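Notice of Transfer

To all holders of accounts on the Trirlow server: the Office of Records regrets to announce that the machine will be retired on October 28, 2026. Files may be retrieved by the usual protocol until the close of business. Connections open at that hour will be permitted to finish.

The notice was drafted by Mahlet Alemneh, Senior Clerk for Remote Storage, and approved without amendment. Account holders were asked to confirm in writing that their directories were empty. By noon, confirmations had been received for all accounts except number 92, registered to one K. Zeleke, whose client had been uploading a single file since January. 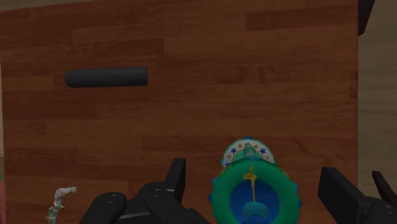 Ms. Alemneh opened an inquiry in accordance with the procedure. The transfer log listed 1438 interruptions and an equal number of resumptions, each from the same address in Uden. The file had no extension, and its size increased slightly whenever it was examined. She wrote to the registered address and received, by return, a note stating that Kiros Zeleke was describing his late mother's table and had not yet finished. A portion of the text was attached for her review. It spoke of narrow reddish-brown planks, some darker than others, and of an ornate thing in green and blue that stood on them with bare wood to either side. There were 1100 pages concerning the joints between the planks.

The matter was referred to Robel Woldemariam, Deputy Director, who observed that the regulations allowed an open connection to finish and set no limit on the time required. He signed the extension on behalf of the Office.

The remaining equipment was removed that evening. The Trirlow server was left in Room 6 with its power on and one chair beside it. Ms. Alemneh entered the status of account 92 as "in progress" and requested that the heating in the room be maintained through the winter.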